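Why Do We Hang Up Our Towels?

Have you ever stepped out of the bath, grabbed your towel, and found that it was still cold and clammy from last time? Brrr! Most of us have, and the towel was very likely left in a heap on the floor (or squashed behind the door, which is almost as bad). So let's talk about towels, and bars, and where all that water goes. 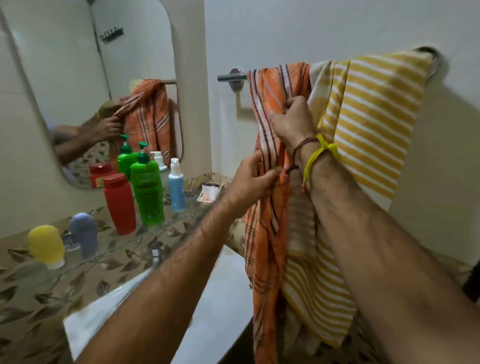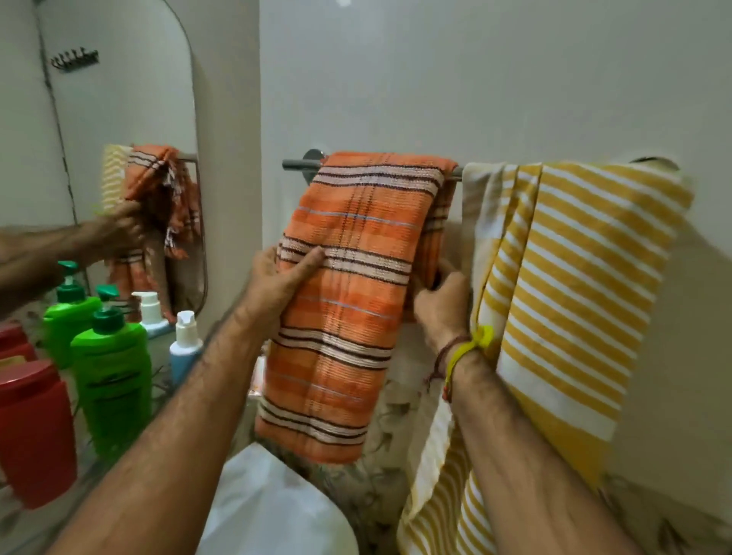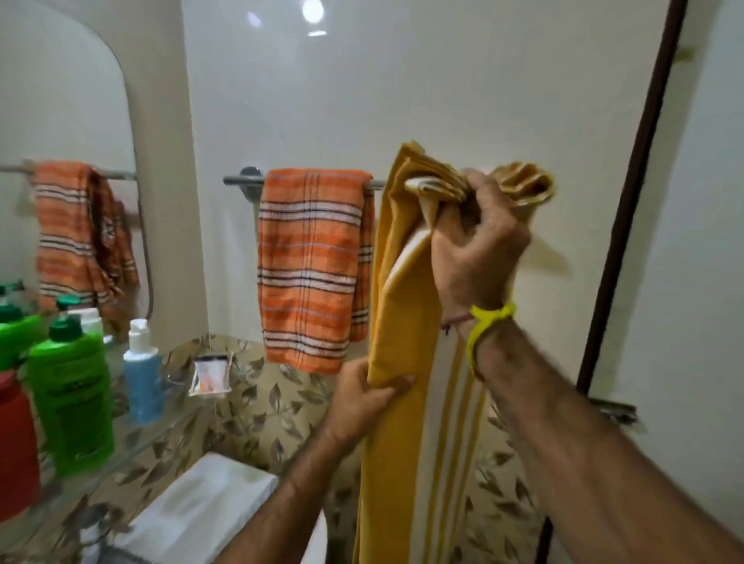 An orange striped towel and a yellow and white one share a bar on the bathroom wall.

A towel is a very thirsty piece of cloth. Many towels are made of cotton, and cotton fibers love water. When you rub yourself dry, the water doesn't disappear, it just moves from you into the cloth, and there it sits until the air can carry it off. Tiny bits of water too small to see float up from the towel and drift away into the room. Grown-ups call this evaporation, and it's the same thing that happens to a puddle on a sunny sidewalk.

Now, air can only reach the parts of a towel it can touch! In a crumpled heap, the middle is all tucked up inside, where hardly any air gets in. Spread the same towel over a bar and there's air in front, air behind, and usually a little gap between the towel and the wall as well.

When you hang yours, fold it over the bar and let both ends dangle. Then smooth out the bunchy bits with your hand and give a small tug at the sides. If you share a bar with your brother or sister, slide the towels apart as far as they'll go.

Try it yourself

You'll need 2 old washcloths, some water, and a grown-up who doesn't mind drips.

Wet both washcloths and squeeze them out well over the sink. Roll one into a ball and leave it on a plate. Hang the other one flat over a bar or the back of a plastic chair. Feel them both after lunch, and again before bed. Which one is drier? Unroll the ball and feel the middle, too.

You can try it again on a rainy day and see if it takes longer.

Written by Odette Chevalier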